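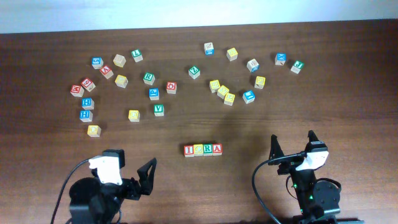

Rilldale District Council Protests Delay of Shared Road Funds

Rilldale – The District Council of Rilldale asks the Ministry of Finance of the province to release the second part of the shared road funds, which should have arrived in May. Until today the district has received 60 percent of the amount that was agreed for this year.

The delay touches all three towns of the district. In Piltik, the repair of the market road was stopped after the first 200 meters. In Karunaratne, the contractor has sent home its workers until the payment is clear. Over 1000 households use these roads to reach the clinic and the bus station.

“We have signed the same agreement as the other districts and we have sent all our reports in time,” said Anwara Hettiarachchi, chair of the District Council. “If there is a question about our accounts, we are ready to answer it. But we did not receive any question, only silence.”

The Council has sent a letter to the Ministry with 337 pages of receipts and work records. It also asks for a meeting with the neighboring district of Nilidus, where the payment is late too – the two districts wish to speak with one voice in the budget talks.

The Council will not raise local fees to cover the missing money. Work on the bridge in Piltik continues with the district's own reserve.

Contact for the press: Office of the Chair, District Council of Rilldale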